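Cups, again

6 Sep 2026

Quick one, I've got 12 minutes before I have to leave and the kettle's on.

So the great drinkware purge is happening. I said I'd do it before October and I'm doing it. The shelf over the sink was so full that a mug came down on my foot last week, and that was the end of my patience. Rule is the same as when I did the towels: everything comes off, wipe the shelf, and only what gets used goes back up.

Pink cup, white table.

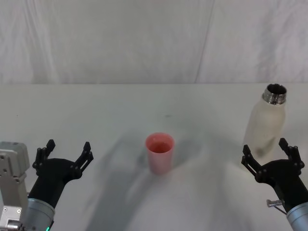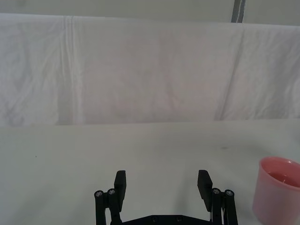
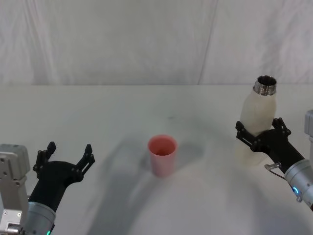

Plastic cups first. I used to be snobby about plastic and I've come all the way around. They're light, they stack, they bounce. I dropped one down the back steps at the Furkholm house and it just kept going, and I drank out of it that night. Try that with a glass. Wide at the top and narrow at the bottom is the shape you want, the straight sided ones get stuck inside each other and then you're running them under the hot tap and swearing.

Don't put them on the bottom rack of the dishwasher. Top rack only. I learned this with a set of 8 from the Gumstead outlet, two of them came out shaped like a kidney.

Bottles are harder. I had way too many bottles. Three of them had no lid anywhere in the house, I checked the junk drawer, the car, under the car seat (found a granola bar, no comment). A bottle without a lid is a vase. Gone. The ones with a metal neck I kept, the threads hold up so much better then plastic ones, which go mushy after a year and start leaking in your bag. Mine leaked all over a library book. Still annoyed.

For the smell — baking soda, warm water, leave it overnight, lid off. Then dry it upside down on the rack with the lid OFF. I will keep saying this.

Mugs I haven't touched. Mugs are emotional. There's one from the Akham ferry with a chip right where your lip goes and I can't use it and I can't throw it out, so it holds pens now I guess.

Shelf looks great by the way. I can see the back wall. There's a paint drip back there I'd never noticed in my life and now I want to repaint, so that's a whole other weekend gone.

Box for the thrift store is by the front door and it's staying there untill somebody trips on it.

Ok kettle. Mugs next time, if I'm feeling brave.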